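Brurnodau trial

The Brurnodau trial was a comparison of small robot grippers carried out on soft household goods, chiefly bags. It was organised by Sofia Moschos and Themis Tzavaras and is best known, where it is known at all, for establishing that a shopping bag is a harder opponent than a steel block. The written report is dated Aug 21, 2018 and runs to 60 pages, a good part of them concerned with handles.

Background

Gripper makers have long preferred to show their products lifting things that hold still and keep their shape. Moschos, who had bought two such products on the strength of the brochures, proposed a test using objects that do neither. Tzavaras wrote the control software and chose the bags. The two disagreed on whether a bag should be presented neatly upright or simply put down as a shopper might leave it, and the second view won.

Grippers compared

Two sets of fingers were entered. The Dindix pair was narrow and stiff, and was favoured by Moschos for reaching inside an open bag. The Cernonen pair had a broader pad and was favoured by Tzavaras, who had already written the code for it. Both ran on the same Tsoukalas controller, a unit the report calls "dependable once warm".

Method

Each attempt began with the bag open on a table. The arm had to close on a named part of it, such as the rim, a fold or a handle, then lift and hold for six seconds. A camera at the wrist recorded the approach. A total of 1494 attempts were made, of which 938 were counted as successful. The remainder were sorted into slips, misses and a third class headed "other", which is the longest section of the report and the most enjoyable.

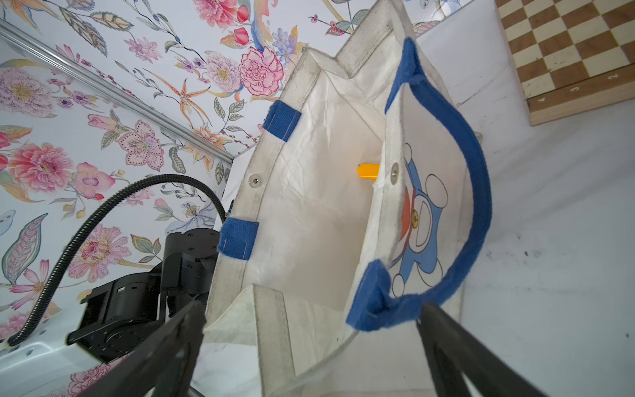
Wrist camera view of a Doraemon tote bag between the gripper fingers, with a second arm to the left.

Handles proved the main source of argument. A thick, soft handle gives the fingers plenty to hold but tends to lie wherever it likes, and may bend back on itself at the spot the planner has picked. Rims were easier to find and easier to lose. Printed panels troubled the vision software, which on several occasions took a cartoon character for a separate object and tried to pick it up.

Results

The Dindix fingers did better on rims and the Cernonen fingers on handles, a result that allowed both organisers to claim they had been right. Neither pair was reliable on a folded corner, where two layers of cloth were often taken for one - or one for two. Changing the camera angle helped more than changing the fingers, a finding placed in an appendix.

Reception

The report was read mainly by people planning similar trials, several of whom wrote to ask for the bags. Critics objected that the hold time was too short to tell a firm grip from a lucky one. Tzavaras replied that longer holds had been tried in July and given up, as they made the day very long. The attempt logs are still used for checking grasp planners, and the term "other" has passed into local use for any failure that needs a drawing to explain.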